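Tranach release notes, in plain words: what changed in the sorting stack

The October release of Tranach is on the internal server, and Niloufar Jafarzadeh asked me to write this item so that not only the planning people know what is in it. I will try to keep it readable. If you work on the two-arm sorting cell you will need to change one configuration file before you update, so please read at least the part about Clidell.

First the biggest change. Until now the planner treated every thing on the table as a solid box. For a cup or a can this is acceptable. For a paper bag it is quite wrong. A flat bag is almost as thin as the noise of our depth sensor, so the box around it was sometimes two centimeters high and sometimes it did not exist. The planner then did one of two bad things: it came down too early and closed the fingers in the air, or it pressed against the table until the force limit stopped the arm. We have 329 stops of this second kind in the logs of the previous version, and nearly all of them are on paper or foil.

In the new release an object can have one of two shape models, "rigid" or "sheet". Sheet objects do not get a box. They get an outline on the table surface and a list of possible pinch lines, and each pinch line has a score. The score depends on how much the material is raised from the table at that place, and on whether the fingers have room on both sides. Folded edges and crumpled corners get a high score. The flat middle of a bag gets a score near zero, and the planner will not try it unless you set allow_flat_pinch to true. Please do not set it to true on the hardware yet.

The second change is in how the two arms share the table. Before, we cut the workspace in the middle with a fixed line, and an arm was not permitted to cross it. It was safe and very slow, because all the difficult objects have the habit to collect on one side. Now each arm reserves a volume for its next motion and gives it back when the motion is finished. If the other arm wants the same volume, it waits at a hold position above the back edge of the table.

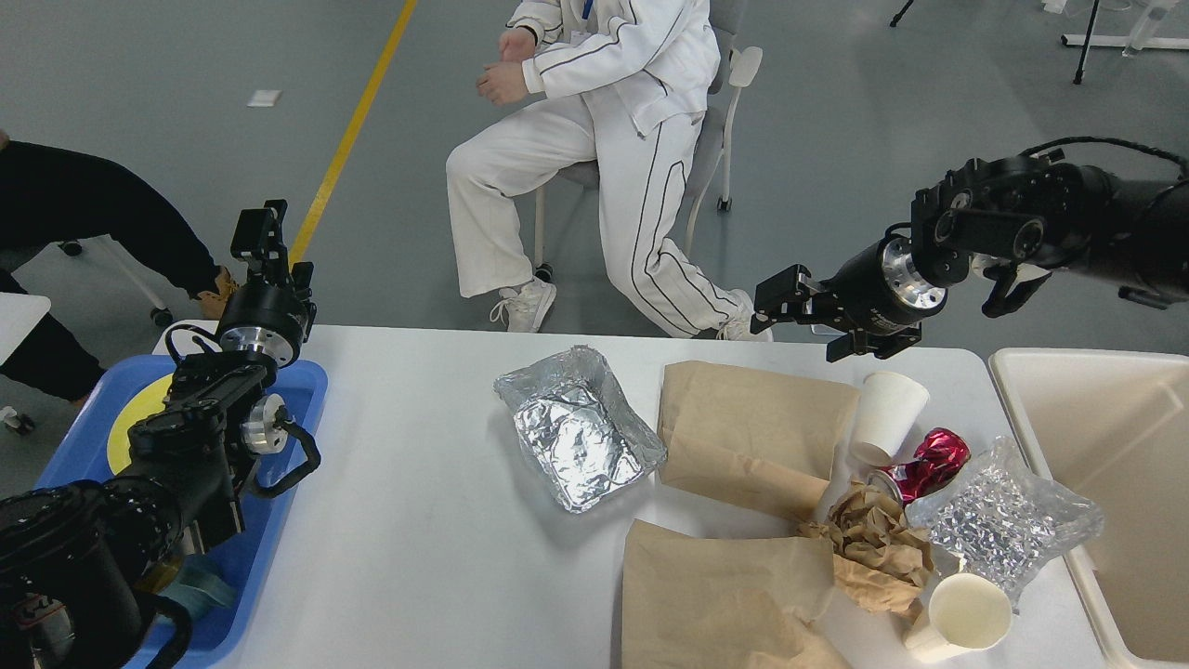
The reservation is made for the full path including the elbow, not only for the gripper. Zohreh Tehrani insisted on this point during the review and I think she was right. In simulation the grippers almost never meet, but the elbow of one arm and the forearm of the other come close quite often when one arm is placing and the other reaches over. The price is that the reserved volumes are large, and an arm sometimes waits for space which it will not really need. We plan to split a long motion in shorter pieces so that the first part can be released earlier. This is not in the present release.

There is also a small rule for the case when both arms wait for each other. The arm which holds an object goes first. If both hold an object, or neither does, the arm with the lower ID goes first. It is not a clever rule, but it is easy to find in a log, and for now I prefer this.

Now to Clidell, our perception module. The class list has been made shorter. We had separate classes for "bag", "wrapper", "napkin" and "paper", and the labels were not consistent, even between two people who sat at the same desk. The planner does not care about these names. It needs to know whether the thing is sheet or rigid, whether it can be crushed, and whether it reflects so strongly that depth is not reliable. So Clidell gives back these three attributes together with the mask, and the old names are kept only for the reports. This is the place where you must edit your file: the section called classes is not read any more, and the new section is called attributes. If you forget it, the module starts normally and finds nothing, without an error message. I am sorry for that. A proper warning will come with the next patch.

Reflecting objects deserve a few words more. On foil and on shiny packaging the depth image has holes, and our old code filled the holes with the median of the neighbors. For a foil tray this produced a nice smooth plate floating over the table. Now the holes stay holes, and the height is estimated from the border of the mask and from a second view, taken with the wrist camera. The second view costs time, so it is requested only if more than 10 percent of the mask has no depth. You can change this value with min_valid_depth, but please write in the log why you did it.

About testing. The regression set now contains 2547 recorded table states, and each one is replayed through perception and planning without the arms. A complete run takes one night on the Palura machine, so start it in the evening and do not restart the machine for other jobs – this happened already, and I do not want to know who it was. The short set takes less than an hour and is enough for a merge request. Results are shown in the usual dashboard, and there is a new column for waiting time per arm, so you can see what the reservations cost.

Known problems, so that you do not search for them yourself:

Cups lying on the side are sometimes given a grasp across the rim that is too wide for the fingers. The planner rejects it correctly, but it then tries the same grasp again before it goes to the next one.

Clear plastic bags are still a weak point. Often Clidell makes a mask only for what is inside the bag. The grasp can still be useful, but the collision check does not know about the loose plastic around it.

The playback tool Rostami cannot draw sheet objects and shows them as gray points. The log itself is complete.

The hold position is the same for all table heights. If you have changed your table, check it at low speed first, with a hand on the stop button.

Old configuration files can be converted with the script in the tools folder. It keeps a copy of the original next to the new one. Questions about reservations please to Zohreh, about attributes and masks to Niloufar, and if the converter fails, send me the file and the last lines of the output.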